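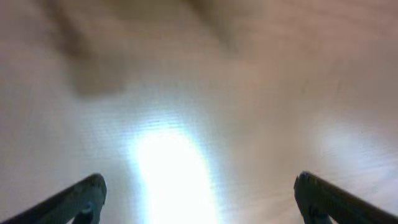

About Us

Jeltix tests household robots for people who might one day have to pay for one. We take no money from manufacturers and we have nothing to sell you except the newsletter. Our position since the first August has not moved very far: a machine that does chores should be judged against the person who does them now, on an ordinary day, with ordinary clutter.

Most of our time goes to laundry. Washing it was automated long ago and drying it came after. Folding is where things slow down. A shirt never lands the same way twice, a sleeve hides under a hem, and dark fabric on dark fabric gives a camera very little to work with. We have watched plenty of clips of robots folding towels. Towels are rectangles. Ask to see the trousers.
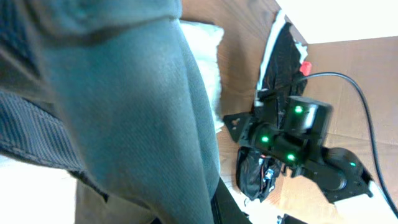
Our standard basket has 40 items in it, chosen to be boring. Each machine gets the basket as it comes, tangled, and we write down every time a human has to step in. The last system we tried, under the house name Dollus, got through 56 folds before we called a halt. We would have put 11 of those in a drawer. The rest went back in the pile. A patient ten-year-old would beat it, and would also put the socks away.

We do the same for shop-floor work at the Bakker unit, where the jobs are sorting, bagging and wiping down. Results there are a bit better, mainly in jobs where the parts are stiff and arrive the same way up. Anything soft brings the numbers down again.

Are we too hard on them? Some readers think so. 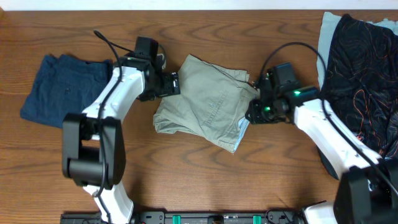

Laurier Beaudoin wrote in to say that we grade robots like hotel housekeepers, and that for someone with bad hands a slow, ugly fold is still a fold. He would take it tomorrow if it ran overnight and didn't need watching.

It's a fair complaint, and we now score unattended hours separately. So far the column is mostly zeros.

Evelien Verbruggen runs the tests and edits the reports. The Gumus log, with 632 entries, is open to subscribers, including the runs that went badly. If you build these machines and think we have you wrong, send us one. We'll supply the laundry.

Page last revised January 2025

Filed under: Who We Are, Home Robots, Reality Checks

200 shares | 56 comments

We use cookies to remember your settings and count visits. Accept all / Manage choices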